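Category: Homes & Interiors / Walls

June 17, 2026 | Clurnbridge Home staff

Bows are back on the wall. Wallpaper with ribbons, roses and blue flowers on off-white suits a small space, where a full room of it might be too much.

Papering three sides of an alcove takes patience at the corners, where the lattice has to line up.
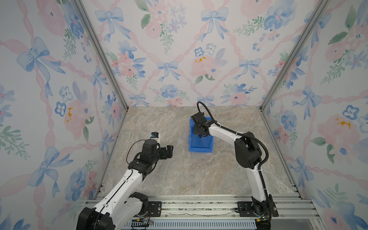

Choosing the bench

A beige marble pattern with grey and tan veining sits quietly under a busy print. Keep storage plain. One bright blue tub is enough colour.

Undar sells a similar paper at $43 a roll.

© Clurnbridge Home | Contact us | Back to top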